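Subject: Re: [papercraft] Paste papers, and what to do when they curl

Hello everyone, and a big hello to the four new folks who joined since March!
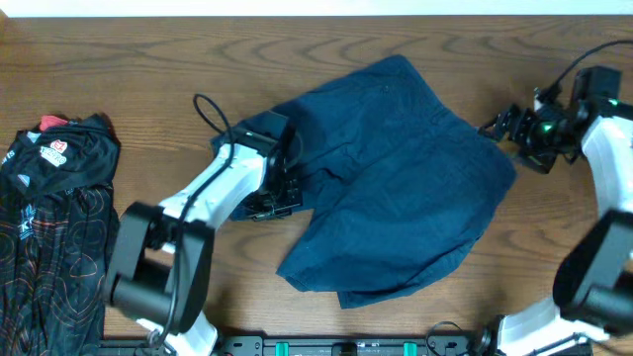

## First, Nabil's question

I'm going to paste in Nabil's whole message, as a few of you wrote to me that the digest chopped it off halfway (it does that to long ones, and I'm sorry in advance for what it will do to this one).

> Nabil Bataineh wrote:
>
> Hi all,
>
> I've been making paste papers for my book covers since the winter swap and I love doing it, but I have three problems and I'd be grateful for any help.
>
> 1. My sheets curl like potato chips. I press them under books overnight and they look fine, and then an hour after I take the books off they start rolling up at the corners again.
>
> 2. The paste goes grainy. I'm using cooked wheat flour paste, strained once, with acrylic paint stirred in. The first two or three sheets are silky and then I start getting little lumps that drag through the combed lines and leave scratches.
>
> 3. Color rubs off on my hands when I'm covering boards, mostly the dark blue and the black. Reds seem to behave.
>
> For paper I've been using the Nasovine drawing pad, the medium one, because I had a stack of it. I comb with pieces cut out of old plastic lids. I have been eyeing the Restach comb set but I don't want to spend the money if lids are just as good.
>
> Also, does anyone keep their leftover paste? Mine smelled awful after a week and my wife has asked me not to do that again.
>
> Thanks,
> Nabil

Nabil, what a good set of questions, and please tell your wife that every household on this list has been through the smell. I've been making paste papers for a long time now and I still get curling and still get lumps, so take all of this as coming from somebody who has made the same mistakes more often than you have.

## The curling

Paper has a grain, like cloth does, and when you wet one side and paint it with paste, that side stretches and then shrinks as it dries. The back doesn't do the same thing and so the sheet pulls itself into a roll. You can't stop it completely. You can calm it down a lot, though!

What I do is dampen the sheet on both sides before any paste goes near it. I fill a shallow tray with cool water, slide the sheet through, hold it up by a corner till it stops dripping, and lay it on a piece of acrylic sheet. Then I go over it with a clean damp sponge, from the middle out, until there are no bubbles hiding underneath. It should lie there like wallpaper. If there's a puddle anywhere, mop it up or your paste will go thin in that spot and the combing won't hold.

Then, when it's decorated, hang it to dry. I used to dry mine flat on newspaper and they buckled every single time. A line with clothespins works, or a drying rack with thin bars, though you'll get a faint bar mark if the sheet is very wet. Let it dry all the way through, which at my house in damp weather can be two days. I think this is where your trouble is, Nabil. If you pressed them while they still had some water in them, the books would hold them flat but the drying would go on after you took the books away.

Once it's dry, iron the back on a low setting with no steam, with a sheet of plain newsprint between the iron and the paper. Then straight under the weights while it's still warm. I leave mine for a week. I know that's a long time when you're itching to cover a book, but I make them in batches and always have an older batch ready, so I don't mind.

About the pad: the Nasovine is a nice paper to draw on, but mine went fuzzy when I soaked it. You want something that can stand being wet and scraped. I buy a text weight sheet that's sold for printing, and I cut it down myself. Janaína uses brown wrapping paper for hers and they're gorgeous, very earthy, and it hardly costs her a thing.

## The lumps

Strain it twice. I'm sorry, I know it's the dullest job in the world. Once while it's hot, through an ordinary kitchen strainer, and again when it's cold, through something finer, pushing it with the back of a spoon. An old nylon stocking works for the second go if you can stand the mess.

The other thing is that a skin forms on top as the paste sits, and your brush breaks the skin up and carries the bits onto your paper. That would fit with your first few sheets being fine. Lay plastic wrap right down on the surface of the paste in every pot you aren't using, touching it, with no air between. When I'm working with four colors I've got four little circles of plastic wrap stuck to my elbows by the end of the afternoon, but no lumps.

And do check your acrylics. If the paint has dried around the neck of the tube, those crumbs fall right in. I squeeze mine onto a saucer first and mash it with a palette knife with a spoonful of paste, and then stir that into the pot.

My recipe, in case it helps, and it isn't anything special:

- 4 tablespoons of rice flour
- 3 tablespoons of wheat flour
- 3 cups of water
- half a teaspoon of glycerin
- a teaspoon of dish soap, the plain kind

Mix the flours with a little of the water until smooth, add the rest, and cook on a low heat, stirring the entire time, until it's like custard. Take it off, then stir in the glycerin and the soap. It thickens as it cools, so don't be alarmed if it seems runny in the pan. If it's too stiff in the morning, beat in a spoonful of water at a time.

## Color coming off

Dark blues and blacks do this to me too. My guess is that we all put in extra paint to get them properly dark, and then there's more color than the paste can hold on to. Two thin coats on two different days will get you a deeper blue than one thick one, and it rubs less. For the second coat you dampen the sheet again, very gently, with the sponge only and no tray.

After pressing, I wipe on a little paste wax with a soft cloth and buff it. Test a scrap first. It changes the color slightly, a bit richer and a bit warmer, and any glue you put on top of wax won't stick, so keep it away from the turn-ins or do it after the book is covered. Somebody on the list once swore by a spray fixative, the Ciltport matte one. I tried it and found it left the surface feeling chalky, but I may have held the can too close.

## Combs

Keep your lids! I own the Restach set and it's lovely to hold, and I reach for it maybe one time in five. The rest of the time I use a piece of mat board with notches cut in it, an old hair comb, a potato masher, corks, and a child's plastic fork. Mat board gets soggy after a few sheets, and then you throw it out and cut another. What the bought combs do give you is evenly spaced teeth, so if you love those neat wavy rows, it may be worth it to you. Ask to borrow mine at the next get-together and see what you think.

## Leftovers

Refrigerator, covered, four days at the very most, and label it! Colored paste in an unlabeled jar looks a great deal like pudding. I don't freeze it. I did once and it came out like wet sand. These days I make half a batch and if I run out I stop for the day.

## A few list things while I'm here

The paper swap is on again. Each person sends in sheets cut to a size that fits the usual big envelope, and gets the same number back from other people. Please write your name and your recipe in pencil on the back of every sheet. Last time we had 87 sheets come in, and several beauties with no name on them that I'm still hoping to trace. There's one with green fans on it that I'd dearly love to know more about.

Janaína Rocha has very kindly scanned the old newsletters, all 679 pages, and she's now working on an index by technique so that you can look up "paste paper" or "brayer" without reading through everything. She'd be glad of a hand with the proofreading. You don't need to know anything about indexing, only to be patient with small type.

Farah, the paper shop by the station, is giving list members a discount on full sheets if you mention us at the counter. They had 70 sheets of the cream laid left when I was in, and I came home with ten of them, so it's sixty now. Sorry!

Nabil, do write back and let us know how the next lot turns out. I'd especially like to hear if dampening both sides makes a difference with your paper, or if you end up switching. And if anyone has had good luck with metallics in paste, please chime in, as mine always sink to the bottom of the pot and I've never found out why.

Warmly, from a very sticky kitchen,

your list mom

--
To leave the list or change to the daily digest, reply with the word DIGEST or LEAVE in the subject line. Please trim quoted messages when you reply (I know, I know).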